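**Two families, one wedding, and I'm stuck in the middle of the food (long, sorry)**

**plumtart_16**
Mon 10 June

Okay, I need outside eyes on this. My fiancé and I get married in February, and before the main wedding there's a family ceremony at his grandparents' place in Tretside. Both sides come, the elders talk, gifts get handed over, everybody eats. His family has done it this way forever and I love it, I really do!

My side is from Murlow and we don't have anything like it. My mother has decided this means her side is "just guests" and she wants a second event in Murlow the weekend after so it's even. His grandmother heard about the second event and now thinks we're saying hers wasn't good enough. I have had three phone calls today and it's not even dinner time.

Has anyone done two ceremonies? Did it calm people down or make it worse?

**gatepost**

We did two. I'd never do it again. Everybody who went to the first one compared it to the second one, out loud, at the second one. My aunt brought up the chairs. Pick one and let people be mad for a month.

**Saltine Sue**

Going to disagree with gatepost here. We had one at my parents' and one at his, 15 people at the small one, and it was the nicest part of the whole wedding. The trick for us was making them completely different. Ours was a lunch with no speeches at all, and his was the formal one with the gifts. You can't compare a sandwich lunch to a formal thing.

(Okay, people can. But they have to work at it.)

**gatepost**

Your relatives sound a lot nicer than mine, Sue.

**room1705**

What does your fiancé say? You've got your mother and his grandmother in the post and he's not in there anywhere. If his grandmother is upset he should be the one on the phone with her.

**plumtart_16**

Fair, room1705. He's been calling her, I should have said that. He says she'll come around once she's been asked to do something. She's the sort of person who wants a job. My mom is exactly the same, which is why they'd get along great if they would ever sit in a room together.

Sue, I like the lunch idea a lot. My mom will hear "lunch" and start pricing tents, but I can work on that.

**Dorrity**

Ask your mom to bring something to the Tretside day. I don't mean money or a big gift. Something she makes. When my brother got married the two moms were barely speaking, and then they both ended up in the kitchen for a whole morning arguing about rice, and now they go on vacation together. I'm not even kidding.

**gatepost**

Or they argue about rice and never speak again. It could go that way too.

**Dorrity**

Sure, but they weren't speaking before either, so what did we lose?

**Lau**

Seconding Dorrity on food. At ours each side brought one dish and the elders had to try the other family's first, before anything else got served. It took maybe five minutes and people still bring it up. We did steamed buns for our half, and I've been making them ever since for pretty much any excuse.
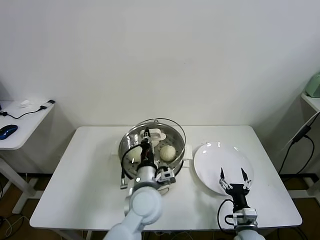
*Steamed buns, two to the tray*

They're easy to do for a crowd if you've got a couple of steamers going, happy to post the dough recipe if anyone wants it.

**Saltine Sue**

Recipe please!!

**room1705**

Same. And plumtart, one practical thing: get the Tretside date in writing to everyone now, including your mom's side, with the start time. Half the fights at ours were people saying they weren't told. We used Vunent for the invites and it was fine, a little fussy about addresses.

**gatepost**

We used paper and people still said they weren't told.

**plumtart_16**

Update! I called my mom and asked if she'd make her plum cake for Tretside. Long silence, and then she wanted to know how big their oven was. I'm taking that as a yes. She still wants the Murlow thing, but she did say the word "lunch" herself without me pushing, so I'm leaving it alone until the weekend.

His grandmother is next. He's going to ask her to choose the music.

Lau, put me down for the recipe too.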